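What the Nelthorpe Street Turnout Did and Didn't Do

2022-02-27
By Burgi Eberhard
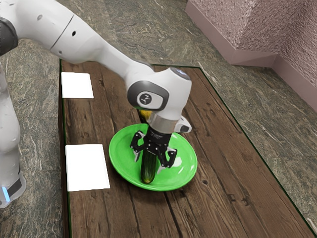
I went to the Nelthorpe Street demonstration last weekend, carried a sign for two hours, and came home less sure of things than when I left. I agree with the demand. The county should release the full file on the Plutwood fire, all 261 pages of it, and stop handing us the same 39 with black bars across them. What I doubt is that we got any closer to it by standing outside a closed office. Getting people to show up is the easy part, and we keep serving it as if it were the whole dinner, when what we have so far is one cucumber on a green plate. A records request needs a person who will file it, appeal it, and call every week until a clerk gets tired of hearing from them.

The comments on our site have been very kind. Great work, true patriots, wish I could have been there. I read every one, and I don't want to be sour about it, but I did notice how many came from people who live nowhere near the county and can't vote on any of this. A pat on the back from four states away doesn't worry a commissioner. A phone call from a voter in his own district might.

Then there is the matter of what we say into the microphone. Two of the speakers told the crowd that the fire marshal's report had been shredded. I asked both of them afterward where they got that. One had heard it from the other. The other said it was "common knowledge." Maybe it was shredded. I would not be shocked. But if we want the county to show its paperwork, we had better be ready to show ours, and right now there isn't any – just a story that gets a little longer each time it goes around.

Fedir Pasichnyk disagrees with me on nearly all of this, and he asked that I say so in print. His view is that public pressure comes first and the details follow, and that if we wait for proof before we speak, we will wait forever, given who is holding the proof. He points out that the first 39 pages came loose only after the fall march. That's true. It's also true that they came loose 90 days after a written appeal, and 90 days is the deadline the county's own letter gave. I know which one I think did it. Fedir knows which one he thinks did it. We have agreed to stop bringing it up at the Naseri bakery.

As for the new petition, I have not signed it yet. It asks for an "independent inquiry" and doesn't say who would run it, who would pay, or what they would be allowed to look at. The last time the county promised something independent, it hired Jinura, the same consulting outfit that wrote its budget plan, and we got a slide show. Put the terms in writing and I will sign it and carry it door to door.

The next commission meeting is in March. Public comment is open to any resident, and you have to put your name on the sheet before the meeting starts, so come early. Bring a question that can be answered with a yes, a no or a date. I plan to ask when the appeal on the remaining pages will be decided, and if I get a speech back I will ask it again – and I would be glad to have the next person in line ask it too. Signs are fine, but leave the poles at home, they won't let them in the room.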